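Turno de tarde

Entro a las 2. Ficho, guantes, la bata que pica. Diecinueve años en Rikitz separando láminas con la uña del pulgar, y desde mayo ya no uso el pulgar.

Lo hace la pinza. Dos dedos negros, cuadrados, feos como dos ladrillos de juguete. Se abren, esperan, se cierran. La trajeron los de Clokico en una caja de cartón normal, de las de mudanza. Yo esperaba otra cosa, no sé. Algo con luces.

Los primeros días se la enseñábamos nosotras. Así lo dijo el de Wavico: enseñar. Coges la pinza con la mano, vas a por la lámina, la agarras por el borde, la levantas. Otra vez. Otra. 62 veces antes del bocadillo. Me dolía la muñeca en un sitio nuevo, por dentro, donde nunca me habia dolido.

Lo difícil es el borde. La lámina se pega a la mesa, se queda ahí, y hay que saber por dónde entrarle. Yo lo sé. Entro por la esquina redonda, siempre, un poco de lado. Nunca lo había pensado hasta que me lo preguntaron, y contestar me costó más que hacerlo.
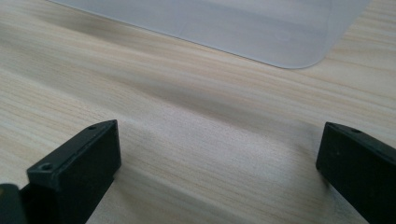 ¿Qué pasa con las que separaban a mano cuando la pinza aprende?

Pasan a vigilar. Menos muñeca, más ojos, el mismo sueldo por ahora, y la mitad del turno esperando a que algo se atasque.

Eso ponía la hoja que colgaron junto al reloj. La leí de pie, con el abrigo puesto. Mi compañera de mesa la leyó dos veces y se fué al baño un rato largo.

Antes hablábamos. Con las manos ocupadas se habla de todo, de las hijas, del casero, de la rodilla. Ahora hay que mirar. Si hablas miras menos y se te pasa la lámina doblada, y entonces pita, y viene el encargado desde el fondo sin prisa, que es peor.

En Vainio, la nave de al lado, eran 50. Ya no son. De eso tampoco hablamos.

Anoche la pinza falló. Quieta delante de la lámina, abierta, nada. Pitido. Miré al fondo, el encargado estaba al teléfono. Me quité el guante. Metí la uña por la esquina, de lado, y la lámina se levantó con ese ruidito de beso que hacen. Hacía semanas que no lo oía.

La dejé en su sitio. Le di al botón verde.

La siguiente la cogió ella. Por la esquina redonda, un poco de lado, igual que yo. Hasta se paró un segundo antes de tirar, que es una manía mía, de cuando tenía las uñas largas.

Me quedé mirándola con el guante en la mano. Luego me lo puse, que faltaban tres horas.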